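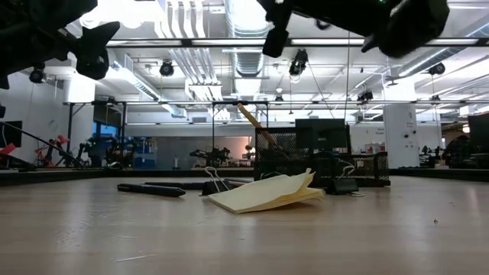
Open day at the Sadent sawmill, Putia

Visit on Wednesday, May 29, 2019

I have wanted to see the sawmill in Putia for a long time, and this spring it was finally possible. Sadent opens its gates to visitors only once a year, and the last time I was at home with a fever. So when I read the announcement in January I wrote the day in my calendar the same evening and asked for a free day at work.

First the journey. By car it is 94 kilometres from our town, but I do not like to drive in the mountains and I took the train to the end of the line and then the post bus. The bus is small and on this morning it was full of pensioners with walking sticks who were going up to Costa for the flowers. I stood until the second bridge and then a lady took her rucksack from the seat and let me sit. The road follows the river on the left side. There was still snow on the north side of the high rocks, and below everything was so green that it hurt a little in the eyes.

The stop for the sawmill is called simply Sawmill. There is no sign to the office, so one should follow the smell. I mean this seriously. Fresh larch has a smell like oranges and turpentine together, and you notice it already when the doors of the bus open.

The log yard

We were divided into groups at the gate. My group had mostly families from the valley, a couple who are building a house, and a teacher of woodwork who knew more than the guide about some questions and was polite enough to ask them as questions. The guide was one of the sawyers. He spoke slowly and in two languages, always first in one and then in the other, so I heard everything twice and could write good notes.

The logs come from the forests above Putia and from the other side of the pass. They are mostly spruce and larch, with a little stone pine. Each log has a spot of colour at the end, and the colour tells from which owner it comes. Many of the owners have only a small piece of forest, some of them just a few rows of trees which belonged to a grandmother, and they want to be paid for exactly their trees and not for those of the neighbour. The guide said that most quarrels in the valley are about water, and the rest are about the colour on the logs.

In the warm months the logs are sprayed with water from the stream. I had thought this was to wash them. In fact it keeps the beetles away and it stops the ends from splitting. The children in our group liked the sprinklers more than anything else on the tour and had to be called back several times.

The wood that is cut in winter is considered better here. The teacher asked if this is true or only a tradition. The sawyer said that he has worked with both and he would take the winter wood for his own house, but that he could not prove it to a scientist. I liked this answer.

The saws

For the sawing hall we received ear protection, and the explanation was given before we went in. The main saw is a band saw. The blade is a steel loop, much longer than I had imagined, and it is changed several times in one day. The dull blades hang on the wall in big curves until the man who sharpens them comes in the afternoon. He learned the work from the former owner, when the mill still belonged to another family. Sadent bought it in 2000 and kept all the workers, and this is still spoken of with respect in the village.

What surprised me is how quickly the decision is made. A log rolls in, the sawyer looks at it, turns it a little, and then it is cut. I asked afterwards what he looks for. He explained that he looks for the side with the fewest branches and also for the twist, since a tree that has grown with a twist will go on twisting as a board, and later as a door, and later you cannot close the door. For me it looked all the same.

The bark goes to the garden centre, the chips heat the drying chambers and also the primary school, and the sawdust goes to the farmers for the cows. I took a handful of sawdust in a paper bag for my neighbour who keeps hamsters. 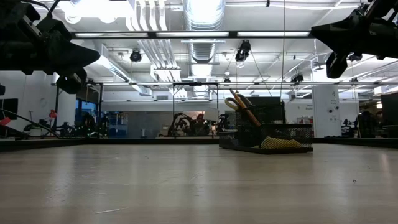
Drying was for me the most interesting part, although there is nothing to see. The boards are first stacked outside under a roof, with thin sticks between the layers so that air can pass. They stay there for months. After this they go into the chamber, where the warmth is raised very slowly. If one hurries, the outside dries before the inside and the board breaks in itself without showing it. The guide knocked on a good board and on a bad one so that we could hear the difference. The good one gave a clear sound. The other was dull, like a box with something in it.

The couple who are building a house wanted to know if they can dry their own boards in a garage. They can, but they should put them high and turn them, and they should be patient. The woman looked at her husband when the word patient was said.

The joinery

After the drying chambers we crossed the road to the joinery. The building is newer and has large windows to the river. Here they make mainly stairs, window frames and solid tabletops. The tabletops are glued together from strips, and I had never understood why anybody would cut a good plank in strips only to glue them together again. Now I know it. A wide plank moves with the seasons and becomes hollow like a roof tile. Narrow strips, when the growth rings are turned one up and one down, pull against each other and the top remains flat.

The strips are first laid out dry on a bench, and a joiner moves them until she is satisfied with the colours. Some customers want all strips the same. Others want to have the light and the dark mixed. She said the mixed ones sell better to schools, offices and workshops, because a scratch is seen less, and the quiet ones go to kitchens. She also told us to buy a top a little before we need it and let it rest in the room where it will live.

For the surface they use an oil with the name Rusum, made to their own recipe. We were allowed to try it on small pieces of wood with a cloth. It must be a thin layer, and after a short time one must wipe off everything that was not drunk by the wood. I put on too much, and my piece was still sticky when I came home. The wet cloths are hung outside on a line over the gravel, never thrown in a bin, as they can begin to burn by themselves. I did not know this and I have oiled garden chairs for many years! I will be more careful now.

There was a small discussion about lacquer. Lacquer is harder and easier to clean, but when it is damaged you have to take it all off. With oil you sand only the bad place and oil it again. The teacher was for oil, the couple for lacquer, and the joiner did not want to take a side. She only said that she has oil at home and that her sister has lacquer.
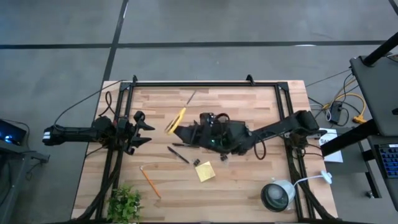
Tabletop in pale and honey-coloured strips.

Food and the small shop

At noon there were long benches in the yard and barley soup from a big pot, with dark bread. The soup was free and one could give something for the fire brigade. I sat with people from Costa who told me that their chapel received a new roof of larch shingles last autumn, without any paint, and that it will become silver after a few winters. They invited me to come and see it. The time until the next bus was too short, so this must wait.

In the shop they sell offcuts by weight. I think many people come to the open day only for this, as there were men with trailers who did not join any tour. I bought two pieces of stone pine for the wardrobe (it is said to keep the moths away) and a small can of the Rusum oil. There were also bread boards, shoe horns, and wooden spoons, a little expensive in my opinion, but nicely made. Please bring cash. The machine for cards did not work, and the nearest bank is down in the village, a walk of twenty minutes in the sun.

Practical notes for those who want to go

The tour takes the whole morning and a large part of it is standing. Wear closed shoes; people in sandals were not allowed in the sawing hall and had to wait at the benches. For small children the hall is too loud, even with ear protection, but the yard and the joinery are fine for them. Dogs must stay outside.

The toilets are behind the office. There is one step at the joinery door, otherwise the ground is flat, although the gravel is deep near the log yard and a man with a pushchair had difficulties there.

If you come by post bus, ask the driver to tell you the stop, as it is not announced. The last bus down leaves early, before the end of the programme, and it was five minutes too early on this day. I ran. Going back, the bus was nearly empty and smelled of larch, or perhaps it was my jacket.

The next open day is not fixed yet. They put a paper on the notice board of the town hall in Putia after New Year, and later also on their internet page. I would like to go again and listen more at the sharpening room, which we passed too quickly, and this time I would take the early bus and visit the chapel in Costa first.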